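Desk and phone point check, Kinsella building, ground floor
Round: Thursday, 5 items plus extras
Form kept by Puvo site services. Comments as typed on the round, not tidied up.

Mark OK / Not OK / See comment. Anything Not OK gets a line saying what needs doing. Don't leave blanks.
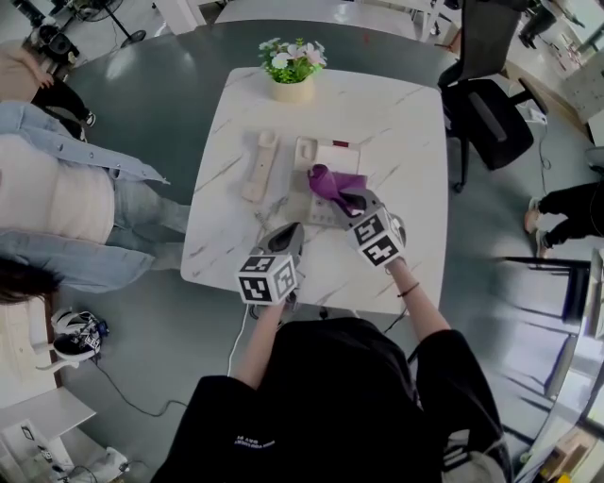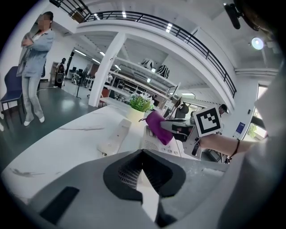
Marble-effect table, item 2. Small potted plant on the top in both.

1. TABLE, STABILITY
Top sits flat, no rocking: OK
Edges, no chips or sharp bits: OK
Legs and feet tight: See comment
Comment: pushed at all four corners, no movement on the marble-effect top. Foot of the dark table squeaks when leant on. Tightened by hand, needs doing properly with a key. Didnt have one on me.

2. TABLE, SURFACE
Clean and free of sticky residue: OK
No cracks in top: OK
Glare: See comment
Comment: dark table is glossy and picks up the ceiling lights, reflects straight up at you. Not a fail. If anyone is going to sit here for a full shift then matt cover or move the table along a bit. Same comment as last round, nothing done.

3. PHONE, DESK SET
Handset fits cradle properly: OK
Handset put back after cleaning: See comment
Buttons all press and spring back: OK
Casing, no cracks: OK
Line tested, dial tone: OK
Test call out to the Jodura desk: OK, answered on 2nd ring
Comment: beige set. Handset was off and lying on the table while the base was wiped. Fine while you're doing it, but HANG IT UP after. If it's left off, the line shows engaged and reception can't get through. Checked back on before I left.
Buttons want doing with a barely damp cloth, never spray onto the phone. Spray the cloth. Grime collects between the bottom rows so go along each row, not across. Handset mouthpiece to be wiped as well, this gets missed every time.
Asset sticker underneath is 3,211, matches the list.

4. CLOTHS AND CLEANING KIT
Right colour for the job: See comment
Clean, not left in a ball: Not OK
Comment: purple for desks and phones, list on the cupboard door still says blue. List is wrong, somebody please reprint it. Two in the basket were screwed up and smelt. Binned. Cloths to be washed after each round and hung, not stuffed back in. Bulevo wipes in stock, 13 packs, enough till the end of December.
Pouches etc left on desks: owner to shift them before cleaning, we dont move personal stuff.

5. CABLES AND TRIPS
No leads across walkways: OK
Leads over table edge secured: See comment
Plugs and sockets, no scorching or loose fit: OK
Comment: thin white cable going down past the edge of the table. Low risk, but clip it to the edge or run it down the back. Clips are in the top drawer at Jodura end.
Pole fan: base flat, guard on, lead in one piece. OK. Keep it back from the table, base is wide enough to catch a foot.

EXTRAS
Plant: pot stable, no water under it: OK. Leaves good. Water at the sink, not on the table with a phone on it. Keep it toward the far side so it doesn't get elbowed.
Floor: dry, no marks. Closed shoes on everyone I saw.
Standing room round the table: OK, but people bunch up on one side when there's a few in. Keep the way to the door clear.
Lighting: all working.

ACTIONS
Table foot, proper tighten: Puvo, before next round
Cable clip: Puvo, same visit
Cloth colour list reprinted: Kinsella office
Glare, decide cover or move: Kinsella office, carried over
Handset reminder to cleaners: done verbally, needs putting in writting

Next round same day next week, 8.30am. Key for the drawer is with reception.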